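A hundred goes at the same stick of memory

I said back in January that I'd write up how the Favora project was getting on, and then of course I didn't, so make yourself a cup of tea because I've some catching up to do.

We're teaching the arm to take old desktop computers to bits, and the learning part needs examples, lots and lots of them. I steer, the arm follows, and everything gets saved: what the cameras saw, where the fingers were, when they closed. We have 438 good ones so far. I had pictured something grander when I moved to Plovcombe, but I've grown very fond of the work - it's a bit like knitting, with more cables.

Memory is this month's job. The tower goes on its side with the panel off, I bring the gripper down over the slots, and then it's small, patient movements (and a fair amount of holding my breath!).

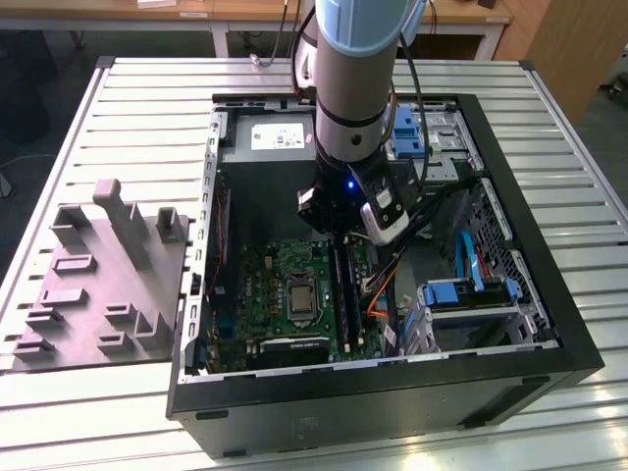 What I've learnt about good examples

My first 36 were far too tidy. I'd put the case in exactly the same spot each time, and the arm learnt that spot beautifully and nothing else. Now I turn the tower a little after every 5 goes, and I change the lamp when I remember to.

I've also stopped throwing away the wobbly ones. If I come in crooked and put it right, I keep it, as the arm will come in crooked too one day and ought to know what to do next. Graphics cards are next, once I've reached 100 on the memory.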